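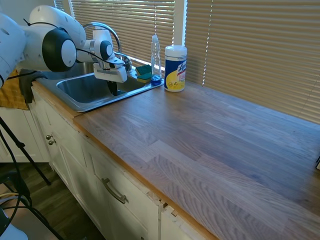
Tess Quillmore
Operator Lead, Kitchen Tasks, Prellard

So we've been doing dishes. A lot of dishes! If you read the October issue you'll remember I was moaning about drawers, and how the arm would pull one open very nicely and then just sit there as if it had forgotten what drawers were for. Drawers are parked for now. The kitchen team in Flisard has moved over to the sink, and I've spent the past few weeks driving a robot arm above a basin and feeling like a person learning to use chopsticks with oven mitts on.

For the new people on the list, the way we work is pretty simple. One of us sits at the Peltonen (the hand controller, we all just call it that) and moves, and the arm copies us. Everything gets saved: where the joints went, when the gripper closed, what the cameras saw. Then Trolarance, our training setup, chews through the saved runs overnight and we find out in the morning what it picked up from us. Sometimes it picked up the wrong thing entirely.

The job itself sounds like nothing. Take a mug off the counter, bring it over the sink, lower it in, let go, come back out without hitting the faucet. My nephew could do it when he was three. But a sink is a hole, and a hole is a horrible place to put a robot gripper. You go down, the walls are close, the metal throws light back at you, and there's a big arched faucet standing right behind where you'd like your elbow to be. The first runs I recorded were so cautious that I got bored watching them back. I'd stop at the rim, think about it, go down a little, think some more. And guess what the arm learned? It learned to stop at the rim and think about it.

That's been the big lesson for me this round. The arm has no idea which parts of my driving are the task and which parts are me being nervous. If I wiggle before I grab, it wiggles before it grabs. One of our operators has a habit of opening the gripper twice when letting go, click click, and after a training run with mostly his data in it, so did the robot. We laughed pretty hard, and then we had to go and record 80 fresh runs to water it down.

We're up to 400 good runs on the mug now, and I'm hoping to get to 500 before we change anything big. When I say good I mean ones I'd be happy to have copied. We used to keep anything where the mug ended up in the sink, even if it got there by way of a little tour of the countertop. Now I throw those out. It hurts, especially late in the afternoon when your wrist is sore and you've just spent a whole minute on one, but the arm gets noticeably more sure of itself when the shaky ones are gone.

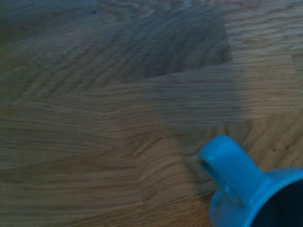
Handles are where I keep getting stuck. With a mug you have two decent choices: pinch the rim, or go for the handle. I drive rims. I've always driven rims – you come straight down, one finger in and one finger out, close, lift. Half the team thinks I'm crazy and goes for the handle every time, which works great when the handle is pointing toward the arm and gets very silly when it isn't. Mix both kinds of driving together and Trolarance will happily split the difference, and the gripper heads for a spot somewhere between the handle and the rim and closes on not much of anything.

What we've settled on for now is a house rule. If the handle points back toward the arm, take the handle. Any other way, take the rim. It isn't clever, and I lost the argument for rims only, but it does mean that two people looking at the same mug will drive it the same way. The arm stopped dithering within a couple of training rounds. I'm not saying the rule is right. I'm saying we all follow it.

Another thing I've changed my mind about is looking. I used to drive by watching the arm itself from my chair, since it was right there in front of me. It's faster and you feel very skilled. The trouble is that I could see things from the chair that the arm's own cameras couldn't, so I'd make a correction for a reason that didn't show up anywhere in the recording. Now I drive from the camera views only, with my chair turned around. My first afternoon like that was awful (I closed on empty air so many times that I started apologizing to the arm). By the end of the week I was nearly back to my old speed, and the runs are better teaching.

We also got fussy about leaving the kitchen alone between takes, and then we got un-fussy again. At first everything had to be in exactly the same place. Soap, sponges, towels, all of it. The arm did beautifully until somebody moved the sponges over a bit, and then it got lost. So now stuff gets shuffled and the blinds get opened or closed, and nobody is allowed to tidy up for company. It makes each day's runs look a bit messier side by side, and the arm copes with a strange morning much better than it did in the fall.

Across every kitchen task we've got over 3,000 runs saved now, going back to the drawers and that unlucky business with the dish rack. If you've recorded any of the older ones, could you please go through yours and mark the ones you wouldn't want copied? Just use the flag in the run list, there's no need to write a reason. I'd love to have that done by 26th December so the long training job can go while most of us are out.

And I could use more hands on the Peltonen, left-handed people especially! All of us on the sink right now are right-handed, and I'd really like to know how much of what the arm does comes from that. You don't need any experience. Bring a snack, take your rings off, and plan on two short sessions instead of one long one, your wrist will thank you. Bowls are next on my list, after the mug, and I already have opinions about where to grab them.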